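Best way to fold big red cloth napkins so they stay put in a drawer?

Posted by Vibeke Blöndal in Laundry and Linens, August 16, 2021

Hi everyone! I inherited a stack of cloth napkins from my aunt in Irnbridge, all the same strong red, and I love them, but I can't for the life of me get them to stay folded. They are big ones, more like little tablecloths, and by the time I have gone through the drawer looking for two that aren't rumpled, the whole pile has slid into a heap. I use them all year and not only in December, so packing them away in a box isn't much help to me. I also can't tell which way the grain runs, and I suspect I am folding them crooked from the very start. Does anybody have a method? I don't mind ironing a few, but I am not going to iron the lot every week.

Pladholm

Oh, I feel for you, I went through the same thing with my mother's set! What helped me most was to stop starting on the table. Pick the napkin up by one corner, let it hang, and give it a moment to settle. The weight of the cloth pulls a lot of the small wrinkles out by itself, and the bottom comes down to a nice point, so you can see whether the thing is really square or has been stretched in the wash.
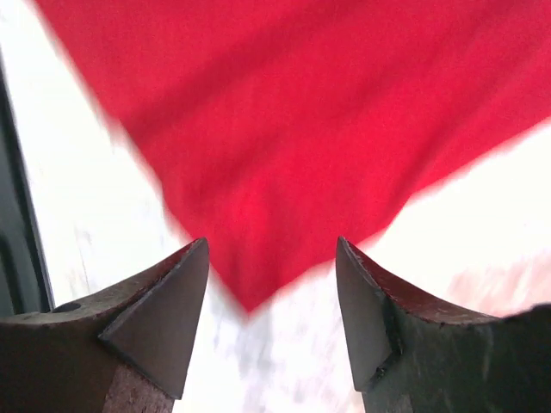
Once it has stopped swinging, slide your other hand down one side to the next corner and hold the two apart, then lower the whole thing onto the table with the far edge going down first. Smooth it from the middle outward with the flat of your hand -- don't tug at the corners, or you will put the crookedness right back in. Fold in half, then in half again, then in thirds if your drawer is shallow like mine.

For the drawer, stand them up on the folded edge like files instead of stacking them. A shoebox lid makes a perfectly good divider. I have 40 in one drawer that way and can pull out a pair without disturbing the rest.

One more thing about the red: wash them by themselves in cool water the first few times, especially if they have been sitting in a cupboard for years. I lost a very nice cream tablecloth that way.

Cisska

just roll them. takes 2 seconds each and no crease down the middle

Meijer

Pladholm's way is good, but take them off the line while they are still the tiniest bit damp and fold them right then. They dry flat in the pile and you can skip the iron, at least if they are cotton. Leave the drawer open overnight so they don't go musty.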